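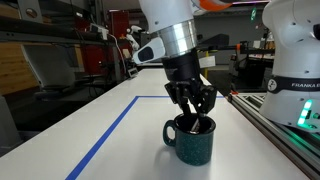 The green speckly mug, utensil duty.

We use cookies to remember your preferences. Accept all | Manage settings

Right, a little thread about enamel mugs, as I've been promising one since November and the kettle is on anyway.

I bought my first from a camping shop in Ririldale, on a very wet holiday when we'd packed the stove, the teabags and the tin opener and not one single thing to drink out of. It was a plain cream one and I loved it to bits. The dark green with white speckles came later and it's the one I reach for now, whatever else is clean.

Speckles are so forgiving! A plain mug shows every tea dribble down the side, but on a speckled one you have to go looking for them. The dark inside helps too, though it does mean you can't judge the colour of your tea, so I go by the clock. Three minutes for me, five if it's my mother's blend, which could stand a bit of bullying.

Stirring. People get very worked up about metal spoons in enamel and I've never had any trouble with it. Stir gently, don't bash the spoon on the rim (I know, it's such a satisfying noise) and you'll be fine. Chips nearly always come from dropping the thing on a stone floor, ask me how I know.

For tea stains, a spoonful of bicarb and some warm water, leave it while you do something else, then wipe round with a soft cloth. I used to use a scourer and I wish I hadn't, the cream one has gone quite dull inside.

Please don't put them in the microwave. And mind your lips, the rim gets hotter than the tea does, or feels like it.

Somebody asked whether the Sestar ones are any good. I've only had the one and the handle was a bit tight for my fingers, but it was lovely and light for a rucksack. If you've got a roomier one do tell me, I've a birthday to buy for and I'm dithering between green and blue.

Last updated: 23 Apr 2022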